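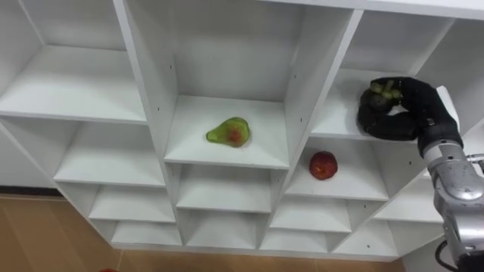

Okay so I finally have time to write up the whole saga of learning to sleep in a new apartment, which a few of you asked for. Grab a drink, it's long.

Background for the new people: we left Prenby at the start of the year and moved into a fourth-floor place right over a bus stop. I'd lived on a dead-end street my whole life. The loudest thing at night was a neighbor's sprinkler!

First week I slept maybe 4 hours a night. The bus itself is fine, you get used to an engine. What gets you is the hiss when it kneels down for somebody, and then the recorded lady announcing the stop. Vurkisis Avenue. Vurkisis Avenue. I was hearing her in the shower.

I tried foam earplugs and hated them. I could hear my own heartbeat and every time I swallowed it sounded like a boot coming out of mud. Some of you swear by the wax ones, so I got those too, and one got stuck in my hair. Moving on.

Then I asked Toàn Giáp, who drove nights for years and had to sleep through garbage pickup and leaf blowers and everybody's kids getting home. He told me to quit trying to make it silent and make it boring. Best advice I got from anyone.

So, boring! I put a box fan at the foot of the bed pointed at the wall. Low setting. High made me cold and also it rattled, and the rattle had a rhythm to it, and then I was lying there listening to the rhythm.

Next was curtains. I had the thin white ones that came with the place. I hung a second rod in front and put heavy lined ones on it, the kind that go all the way to the floor and a few inches past the window on each side. They didn't block the bus lady completely but she sounds like she's in another building now.

Somebody asked if the curtains are for light too and YES. There's a streetlight level with my pillow. I'd been blaming the noise for waking me up at five, and a good chunk of that was plain old sunrise.

We also turned the bed. It used to have the headboard under the window (looked great, terrible idea). Now it's on the closet wall, and all those winter coats hanging behind it seem to soak up the hallway too. Took two of us and one scraped shin.

Things I bought that did nothing for me: a lavender spray, a pillow with a speaker in it, and a tea called Stisurent Night Blend that tastes like a wet fence. If it works for you, come get the rest of the box, I've got 3 left!

Took me almost 7 weeks before I slept straight through. I remember waking up and being annoyed that the alarm was so early, and then lying there grinning because it was the normal time.

The funny part is we went back to stay at my mom's and I couldn't fall asleep. Way too quiet. I ended up getting her fan out of the hall closet at midnight and scaring the cat.

Anyway if you're in week one somewhere loud, start with the fan. Curtains after payday. And let me know which earplugs you like, I've still got a coupon.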